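Print this page | E-mail to a friend | 14 comments

Plates, Cloths and the Table Underneath: Frequently Asked Questions

The Katona housewares desk gets the same letters every week, in slightly different handwriting. We have answered them below as patiently as we can manage.

Do I have to wipe a plate that looks clean?

Have you run a finger across it? A plate can look spotless from your chair and feel like a frying pan up close. Matte finishes are the worst for this, having no shine to lose. Wipe it, then tilt it toward a window. If you see streaks, wipe it again, and try to be a good sport about it.

What kind of cloth should I use?

A soft one, folded. People grab a cloth by the middle and scrub with whatever lump comes out the bottom, then write to us about smears. Fold it into a rough rectangle and you get a flat side to work with, plus several fresh ones when you refold. A bright color helps too – you will always know where you left it, and so will everyone you asked to put it away.

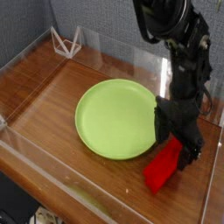 Red cloth, green plate, wood-grain table.

Inside first, or the rim?

Inside first. Go in circles from the middle out, and finish with one lap of the rim. Start with the rim and you will put your thumb back on it while doing the middle, and then we get another letter. Do the underside last. Yes, it has an underside.

Is a paper towel just as good?

For one plate, sure. For a dinner party, you will go through half a roll and be picking lint off the good dishes by dessert. One of our readers in Cunberg says he has used the same cloth since a December wedding and sees no need to wash it. We would like to be clear that he is wrong.

How often should the cloth be washed, then?

After every big round of dishes, or whenever it can stand up by itself. Hot water, ordinary detergent, no fabric softener. Softener leaves a coating, and a coated cloth moves water politely from one place to another. If stains bother you, soak it for 30 minutes beforehand.

What about the table?

Crumbs before cloth, always. Brush them off dry, or you will drag them across the finish and make a paste. A glossy wood-grain top shows every speck under a ceiling light, so pick up the plate and look at the spot where it sat. Follow the grain when you wipe. Going across it does no great harm, but the streaks stand out more.

Can I leave the cloth on the table when I'm done?

If it is dry, nobody will call the authorities. A damp one left folded on wood can leave a pale mark by morning. Hang it up.

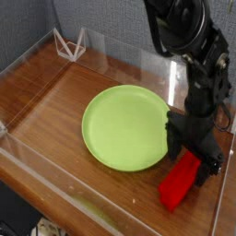
Mine stays next to the plate all day and the table is fine, writes Farkum Fan, but I do flip it over at lunch and I never leave it there wet. My mother hung hers on the oven door, and it always smelled of onions.

We have no quarrel with any of that, except the onions. Try a hook.

Is it worth buying a special plate cloth?

The Sasari store will happily sell you one in a nice box. We kept the box. An old cotton T-shirt, cut square and washed a few times, does much the same job, and you can stop feeling guilty about the T-shirt.

My question isn't here. Now what?

Send it in. We read the mail for 15 minutes each morning, before the coffee takes hold, and short questions do better than long ones.

Share this page (2,305)
Contact us | Copyright Katona | Back to top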